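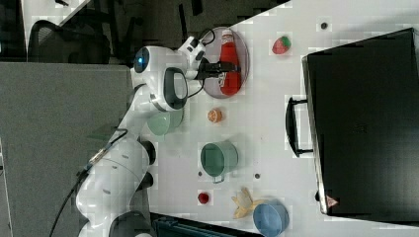

Ketchup having a lie-down on its plate. Mug has joined in.

Lorcan Mac Giolla
April 13, 2025

A thread about toy kitchen stuff, because I've spent my Sunday with it and I have opinions now. Mute me if you came for football.

First opinion: a toy kitchen never goes back in the box the way it came out. You start with plates and a mug and good intentions, and before long there's a banana peel splayed out near a cherry and a light blue bowl tipped over on its side, and you're wondering whether you should leave it all and go and get a sandwich.

I love that it's a banana PEEL, by the way. Whoever designs these things sat down and thought, yes, a child will want the fruit, but a child will also want the rubbish. And they were right! Half of pretend cooking is pretend clearing up. My niece will serve you a banana in one second flat and then spend ages finding the correct place to put the skin.

The ketchup is the star though. I said what I said. Every play food set I've ever met has had some kind of sauce in it and the sauce is always the bit that goes missing first, under a sofa or into a coat pocket. A strawberry you can replace with anything red. There is no understudy for ketchup.

(Someone is going to reply that mustard is the understudy for ketchup. I will not be taking that reply.)

My sorting method, for anyone with a pile like this to get through. I do it in passes. First pass is anything you'd eat off or drink from. Second pass is food. Third pass is whatever I've been pretending not to see. I used to sort by colour and it looked lovely and was completely useless, because you'd get a cherry in with the ketchup and all the green things in a heap that made no sense to anyone who wanted a cup of tea.

And green is a real problem in this lot. Green mug, pale green bowl, both of them a bit like the colour of old bathroom suites. I'm fond of it. My nan had a bathroom that colour and you couldn't find the soap.

Going to split this here, the app only gives me 500 characters a go and I've just used most of one on my nan's bathroom.

Right. Washing. You do have to wash it. People think plastic toys look after themselves and then they pick up a mug and there's something in the bottom of it that was juice last September. Bowl of warm water, bit of washing-up liquid, old toothbrush for the fiddly bits. Rinse, shake, tea towel. If it's hollow, like a lot of toy fruit is, keep the little hole out of the water or you'll be hearing it slosh for weeks.

Toothbrush tip comes from a woman who used to run a stall at Vornholm market, second-hand toys only, immaculate, every single tea set gleaming. I bought a Bouvier tin set off her years ago and it's still the nicest thing I own that's meant for a four-year-old. Tiny saucepan with a lid that fits. A lid that FITS. I've got real pans that can't manage that.

Which brings me to scale. Nothing in a play kitchen is ever the same scale as anything else and I find this very soothing. You'll have a strawberry that could feed a family next to half an orange that's barely a mouthful. Kids don't mind at all. Put it on a plate and it's dinner.
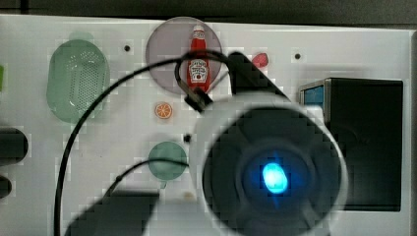

Strainer on the left, and look at that, ketchup standing up like it owns the place.

OK so can we talk about the strainer. I think it might be my favourite shape on the table. It's oval! Rows and rows of little holes, a nice smooth rim, and that slightly see-through pale green you get on the good plastic. I've no idea what you'd drain in it at that size. Three peas. One ambitious piece of pasta.

Strainers get ignored in play kitchens, I reckon, right up until there's water involved. Put one near a washing-up bowl or a paddling pool and it's the only thing anyone wants. Take it in the bath. Take it to the beach. If you only buy one extra bit for a toy kitchen, get something with holes in.

The orange deserves a mention as well. White rind, proper segments going out from the middle, somebody took care over that. I'm a sucker for cut fruit in a toy set. A whole orange is a ball and it will be thrown as a ball. Show the inside and it gets treated like food.

And I've come round to the see-through plates. I used to be firmly a white plate person. But that greyish one with the ketchup on it has a sort of 1970s cafe thing going on, and I'd happily have a full-size one for toast. The green plate further down is smaller and I'd call that the pudding plate, although I've been told there's no official pudding plate and I'm making up rules again.

There's a tan mark on the white top below it, and I keep looking at it. White surfaces, honest to God. Lovely for seeing what you've got laid out, terrible for your peace of mind. I do mine at home with bicarb on a damp cloth and then I find the next one.

Questions I've had in my messages while posting this:

Do I keep the sets separate? I try. The Olletti stuff at home goes in its own bag because the cups stack, and they only stack with each other, and if one wanders off the whole tower is off. Everything else can mingle. A play kitchen with odd bits in it is a better play kitchen.

What do I store it in? Something wide with a flat bottom. Not a deep bag, you end up tipping the lot out on the floor to find one cherry. I had a Drovavby crate for a long time, number 757 on the side in marker pen from whatever life it had before me, and I miss it. The handle went and then the other handle went. If anyone has one going spare I'm interested.

Do I throw things out? Only if they're cracked. Cracked plastic has sharp edges and no amount of liking the colour makes up for that. Faded is fine. Faded is just what a strawberry looks like after a summer on a windowsill.

Is the cherry a cherry? The little red one next to the banana skin in the first photo? I'm calling it a cherry. It's cherry-like. It could be a very confident tomato. Small red round things are whatever the chef says they are and I won't be drawn any further.

Do adults really need this many thoughts about toy bowls? Yes.

One last practical thing and then I'll leave you alone. Lay everything out before you put any of it away – all of it, on a pale surface, with gaps between. I know it looks like more mess. But you spot the missing bits straight away, and you also get to see what you've got, and there's usually something you'd forgotten you liked. The strainer, in my case.

Also it gives you a chance to set a pretend table, which I'm told grown men don't do. Plate in the middle, ketchup on the plate (wrong, I know, leave me be), orange underneath, strainer off to the side for the peas.

Adding 2 more because people are asking. The washing-up liquid is just whatever's by the sink, nothing fancy. And no, please don't put the toy plates in the dishwasher, mine came out shaped like crisps.

Off to get that sandwich. Send me pictures of your play kitchens, especially if there's a strainer in there!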